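Forum > Kitchen Storage > Bread

Crust goes soft in closed bread box 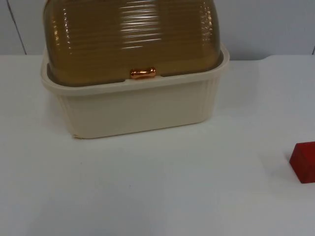
Sourdough crust softens overnight at 4 percent added rye. Kitchen is dry. The box is plastic, cream base with an amber-brown domed lid, no vents that I can find. Drill it or replace it?

Hervieu
Moisture moves from crumb to crust — a closed box keeps it there. Prop the lid open slightly. Don't drill yet.

Kandel
paper bag, cut side down. works for me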